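3.2 Recording Setup and Task Set

The rig was built at the Mellham shared workshop over one winter, mostly from parts already on the shelves. The camera sits on a padded headband and points down at the wearer's hands. A small board in a belt pouch stores the video and the time stamps. The arm that later learns from these recordings, which we call Botton, was assembled on the next bench and uses the same lens, so the two views match closely enough without further correction.

We chose tasks that need both hands and take place on an ordinary counter. Each task was described to the wearer in one sentence, with no instruction on which hand to use or in what order to work. The drinks task reads "make yourself something hot or cold with what is there." Recordings were made in kitchens, in the workshop and in rented rooms, and the objects were left where the wearer found them. The full set holds 2158 clips. Figure 2 gives one moment from the drinks task.

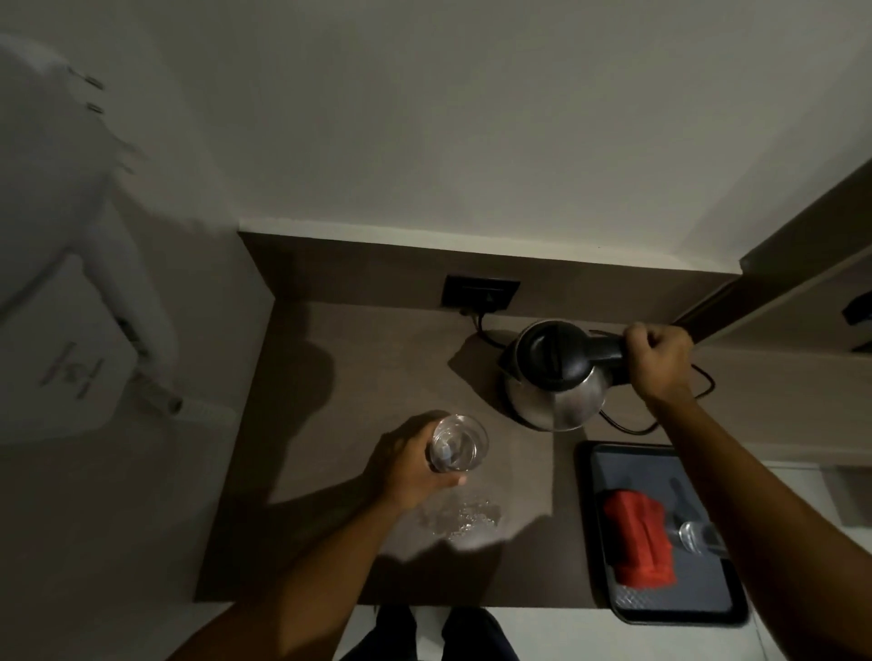
Figure 2. Drinks task, head camera view. The left hand holds a clear glass by its base and the right hand holds the kettle handle.

Clear glass is the hardest object in the set. Its outline depends mostly on the rim and on small highlights, and water spilled on the counter, as in Figure 2, produces highlights of much the same kind. The first version of our hand and object tracker, Cuervo, often placed the glass on top of such a spill. We added 1000 hand-marked stills with glass in them and trained it again. After this change it found the held glass in 85 percent of the test clips — still short of what we get for mugs.

Cords were a second source of error. A kettle cord that passes under the forearm was at times joined to the arm in the mask, and the gripper path computed from that mask swung too wide. Lenni Rautiainen wrote a filter that drops thin dark shapes before the path is computed. Seija Rantala checked its output by hand on the January recordings, and the corrected paths were then passed to the Gendetti controller described in Section 4.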